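Gripper width drifts after tracking loss, replay closes too early

Laiba Chaudhry
Hoping someone has hit this. We record demos with a hand-held gripper, wrist camera looking down past the fingers, and the width comes from the image — segment the two fingers, fit a line to each inner face, take the gap. Pose comes from visual odometry on the same camera. Then replay on the arm through the Ruvitex driver.

Works on a cluttered bench. On a plain white table the pose jumps, the filter resets, and after that the width is off by up to 5 mm. Replay closes before it reaches the part. Camera is calibrated, I redid it twice. Exposure locked. Am I chasing a tracking problem or a width problem? Config is stock apart from the feature limit, which I raised to 700. Made no differnce.

Kittipong Wannasri
Try putting a printed mat under it. We had the same thing at Limsakul and it went away.

Elibariki Laizer
Both, but they're one bug in your pipeline I think. Width shouldn't care about pose at all. If it moves after a filter reset, then something is feeding pose back into it. Check whether your width node subscribes to the filtered state instead of the raw fit. In older configs it's in the same state vector as position, so a bad pose update drags the width along with it through the covariance. Pull it out. Separate one-state filter, done.

Second part, the tracking. Plain white surface gives you next to nothing to match on. Worse, most of the strong corners left are on the fingers, and those move with the camera, so the solver thinks you're standing still. Mask the fingers before feature detection. Mask the bracket too if it shows in a corner, people forget that one.
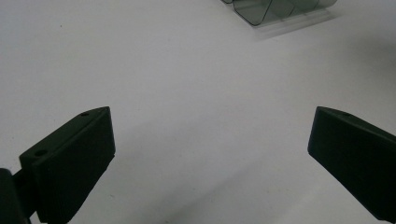 Also watch clear plastic. Edges you see through a bent panel shift as the camera moves and they don't behave like real points. Soft shadows same story. I reject anything that fails the epipolar check over 2 keyframes, then let the IMU carry the gap. If the gap gets long, throw the demo out. Don't smooth it — smoothed garbage trains just fine and then you spend a week on the policy.

Order I'd do it in:
— split width from pose
— static mask on fingers and bracket
— log inlier count per frame, drop demos below your cutoff
— then worry about the mat

Raising the feature limit won't help if there's nothing there to find. Put it back.

Abrehet Tefera
Agree with the mask. One thing to add, check your timestamps. Ours stamped the width on arrival and the pose on capture, so replay was always 2 frames out and looked exactly like closing early. Didn't see it untill I plotted both against the raw video. Mat is ok for testing but your policy will see the mat in every demo, so swap it around or leave it out of the training set.

Last updated January 21, 2020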